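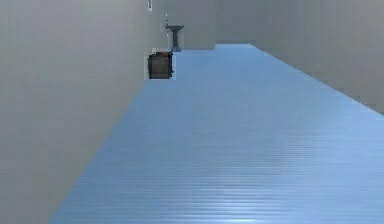 How do you start a prayer group when the church has never had one?
Posted by Celeste Fuentealba

Our church in Turnero has 189 members on the roll, and we have worship, Bible study and a youth hour, but no regular time when people come together only to pray. I asked the pastor in November and he said to go ahead. Two people have told me they would come.

My trouble is that I have never led anything. I pray at home in the morning and that is easy for me, but praying out loud in front of others makes me lose my words. Should I plan the hour or leave it open? And what do you do with requests that are private? One of the women who wants to come has a son in trouble and I don't want it talked about all over town.

Sipho Mathebula
We started ours with three people at 6:30 in the morning and it stayed at three for most of a year. Don't wait for more.

Keep it to 36 minutes or an hour or whatever you pick, but finish when you said you would. People with jobs will come back if they know they can leave on time. We read one psalm, take requests for a few minutes, then pray. The requests can eat the whole meeting if you let them – I have sat through that more than once. Write them on a card and move on.

You don't have to pray out loud to lead. Read the psalm, then say "let's pray," and let there be quiet. Matthew 18:20 speaks of two or three gathered, so you have enough already.

On the private matters, say at the start of every meeting that what is shared stays there. Anyone may also ask for prayer without giving a name or a reason. If she would rather say "for my family," leave it at that and don't ask more.

WalczakFamily
just start. God knows what you mean even if the words come out wrong. we used hymn 426 to open because everyone knew it

Ilov
Ask your pastor to come to the first one, but not to lead it. At my church he led the first month and after that nobody else wanted to.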